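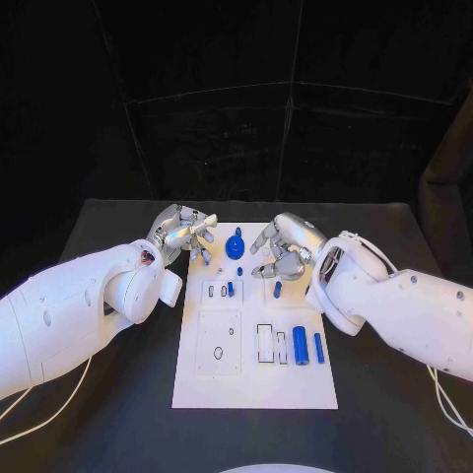 Chapter 7: Light, Dark and Contrast

Your eyes are far better at comparing than at measuring. Step out of a dim hallway into a February morning and the light reaching you may be up to 1,000 times stronger, yet within moments the garden looks perfectly ordinary. What the brain cares about is difference - how much brighter one patch is than its neighbour. A white board lying on a dark grey table, with black cloth hanging behind, gives it plenty to work with, and the edges of the board are easy to find. Put the same board on a sheet of white paper and you might have to hunt for them. I think this is one of the loveliest tricks in the whole science of seeing!

Painters knew it long before anyone had a light meter. In the Latuheru sketches on page 157, a candle flame is nothing more than bare paper with ink around it, and still it seems to glow.

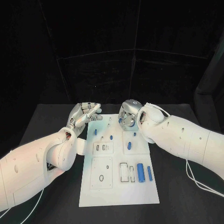
Why does the Moon look white at night? Its surface is really a rather dark grey, but we see it against a black sky, and the brain judges it by that.

Before you read on, cut two small squares from one piece of grey card. You will need them for the Gremgate test in the first section.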